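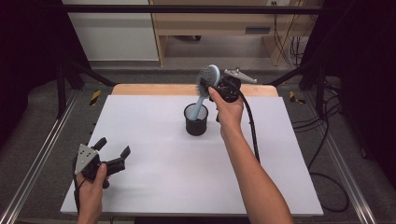
Director's Diary, Ullness Maritime Archive
Entry for March 26, 2026

The reading room opened at nine with four researchers waiting, two of whom had come on the early ferry from Flovport. The morning was given over to the Ljungberg papers. As members will recall, the family deposited the records of the Ljungberg shipping agency with the Archive in December, and the first stage of listing has now reached the letter books. The deposit stands at 1,616 items, excluding loose receipts, which will be counted when they have been flattened.

Mr. Kyrylo Stetsiuk, our cataloger, reported that 246 of the letters have been entered in full. The remainder have a short title and a date where one can be read. He asked whether the agency's habit of numbering letters by voyage should be kept in the catalog or replaced with our usual sequence by year. I have decided that the voyage numbers will be kept. The agency's clerks referred to them constantly in their own replies, and a reader following the dispute over the timber cargo of the Halar would be lost without them. Our own reference will be added in a separate field.

The Halar correspondence is of greater interest than was first supposed. The vessel spent 36 days at Flovport waiting for a berth, and the master wrote to the agency almost daily. His early letters are brief and concern fresh water and the price of bread. The later ones are longer and less patient. In one he complains that the harbor office had entered his ship under the wrong name twice, and encloses a drawing of the anchorage with his own position marked. The drawing has been placed in a separate folder and a slip left with the letter.

At eleven I met the representative of the town council regarding the renewal of the lease on the lower store. The terms are unchanged, except that the council now wishes to have access to the rear stair twice a year for inspection. I raised no objection. It was also agreed that the council will repair the gutter on the north side before the autumn. I requested that this be confirmed in writing and have made a note to follow up next month.

The humidity readings in the lower store were again higher than I would like, though within the permitted range. The second dehumidifier will remain in use until the end of April. Two boxes of crew lists have been moved from the bottom shelf to the middle bay, and the location register has been amended.

In the afternoon I reviewed the draft of the spring bulletin. The article on pilotage fees is sound but too long, and the author has been asked to reduce it by a page. The table of fees will be kept in full. We shall print 300 copies, the same as last year, and the mailing list will be checked against the membership roll before labels are ordered. Several members have moved without informing the office.

One inquiry by telephone concerned a great-grandfather believed to have served on the Halar as a ship's cook. The crew list for the voyage in question gives only a surname and a place of birth for the cook, and the surname does not match. I have suggested that the caller consult the parish registers, and have offered to search the lists for the two voyages before it.

The reading room closed at half past four. The letter books were returned to the strong room and signed for. Mr. Stetsiuk will be away tomorrow, and listing will resume on his return with the bundle marked "Insurance, various."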